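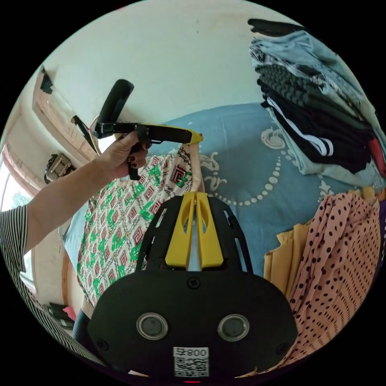

Os três guardiões de Nornden, segunda-feira, 12 de setembro de 2022. Passei a manhã inteira na lenda e ainda não estou contente, mas pelo menos o Bugti já tem cara! Eu vinha desenhando ele com olhos de coruja, enormes, e ficava sempre fofo demais para um bicho que devia guardar um túmulo. Os dois botões redondos da foto resolvem: disco cinza-escuro, aro prateado brilhante, um de cada lado, iguaizinhos a um par de olhos que não pisca. Aproveitei e roubei também as duas peças amarelas, lado a lado e um pouco inclinadas uma para a outra, cada uma com aquele rasgo comprido na parte de cima, e virou o par de chifres. No sprite pequeno o rasgo some, vou ter que exagerar a largura. Amarelo sobre corpo preto lê muito bem contra o fundo da caverna.

Agora a história, que é onde a coisa emperrou. A versão do caderno velho dizia que Bugti, Jasotier e Pusteck eram irmãos e que os três se afogaram quando a represa de Nornden cedeu. A Manuela Sartori leu e perguntou por que um peixe se afogaria. (O Jasotier é um peixe. Eu tinha esquecido que o Jasotier é um peixe.) Então das duas uma: ou ele vira peixe depois da enchente, ou a morte dele tem que ser outra. Prefiro a primeira. Antes da água ele era um bicho de pasto, meio cabra, e a gente só vê essa forma no mural do templo, sem nenhum texto explicando. Quem reparar, reparou.

O Pusteck continua sendo o que menos me convence. Ave de cinza, tipo fogo e vento, tudo certo no papel, só que na batalha ele é o Bugti com asas. Rodei 100 lutas automáticas no simulador com os dois no mesmo nível e o Pusteck ganhou 11. Onze! O problema nem é o ataque, é o golpe de abertura dele, Brasa Lenta, que gasta o turno inteiro para marcar o inimigo e só faz efeito três turnos depois. Ninguém sobrevive três turnos contra o Bugti. Baixei para um turno e nem rodei de novo, fica para amanhã cedo.

Sobre o encontro com eles no mapa: o Ziad Aoun quer que os três fujam logo no primeiro turno e fiquem vagando pela região, e eu quero que eles fiquem parados, cada um no seu canto, esperando. Discutimos isso no almoço até a comida esfriar. O argumento dele é que perseguir o bicho cria história de jogador, aquela coisa de contar para o amigo que achou o Jasotier debaixo da ponte e ele escapou. O meu é que eu, criança, odiava isso com todas as forças e passava tardes andando em círculo na grama alta. Combinamos um meio-termo: só o Pusteck foge (é ave, faz sentido), o Jasotier sobe e desce o rio conforme a hora, e o Bugti não sai da caverna de jeito nenhum. Gostei mais disso do que das duas ideias originais, para falar a verdade.

Falta decidir quem traz os três de volta. Não quero uma divindade descendo do céu, já vimos esse filme. Rabisquei uma opção em que os próprios moradores de Nornden fazem isso sem querer: todo mês de janeiro eles jogam pedrinhas na represa com o nome dos parentes mortos, e na milésima pedra - tem que ser 1000 certinho, o sacerdote anota - a água devolve alguma coisa. Só que ninguém escreveu o nome de um parente naquela pedra, escreveram o nome da cabra. Acho bonito e meio bobo ao mesmo tempo, que é o tom que o jogo pede. A Manuela riu, o que eu contei como aprovação.

Coisas miúdas, para não perder:

O grito do Bugti está saindo mais alto que a música da caverna. Baixar o volume no arquivo, não no código, senão o Ziad me mata.

Número dos guardiões no catálogo: o Bugti estava com 203, que já era do caracol de musgo. Deixei o caracol onde está e empurrei os guardiões para o fim da lista, em ordem alfabética mesmo.

A descrição do Jasotier passa da caixa de texto e corta na palavra "escamas". Tirar um adjetivo. Qualquer um.

O mural do templo precisa de uma cabra que se pareça com o peixe. Pensei em repetir a mancha em forma de gota no pescoço, que no peixe fica perto da guelra. Mandei dois rascunhos para a Manuela, ela prefere o segundo e eu o primeiro, então provavelmente vai ser o segundo.

Ainda em aberto: a paleta do Pusteck. Cinza puro some no céu nublado da rota norte e vermelho vivo fica com cara de galo. Tentar um vermelho bem escuro só na ponta das asas, e ver na tela pequena antes de mostrar para alguém.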